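Gremoris Local History Archive
Minutes of the November meeting, reading room, 18.30

Present: Solange Poulain (chair), Kylie Hoani (minutes), members of the archive group. Apologies were received from the Urutel parish office.

1. Minutes of the last meeting
These were read and accepted with one correction. The name of the donor of the mill ledgers is Sobczak, with a z.

2. Sobczak sound recordings
Kylie reported that 98 tapes are now copied to digital files. Two tapes have mold and were put apart in a closed box. The interviews are mostly with former workers of the rope factory, and some of them are in dialect. Solange asked that the dialect parts are transcribed by a person who speaks it well. It was agreed to ask in Urutel first.

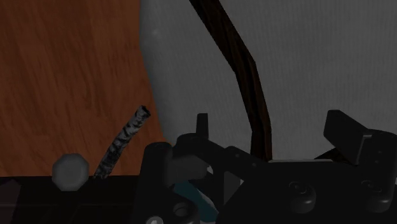
3. Catalog
The old card catalog does not use the same place names as the new one. After some discussion it was decided to keep the old spelling in a separate field, so that a reader can search with both. Kylie will write a short guide for this before the next meeting.

4. Money
The offer from Trasteck for acid-free boxes is $1000, delivery included. The members found this acceptable. Solange will sign the order. The entry price for the winter talk was discussed again and stays free for members.

5. Winter talk
The subject is the songs of the rope factory, with extracts from the tapes. The room has 20 chairs and it is necessary to borrow more from the school. The families must give permission before their recordings are played.

6. Other matters
The key of the map cabinet is still missing. Please look at home.

The meeting closed at 20.10.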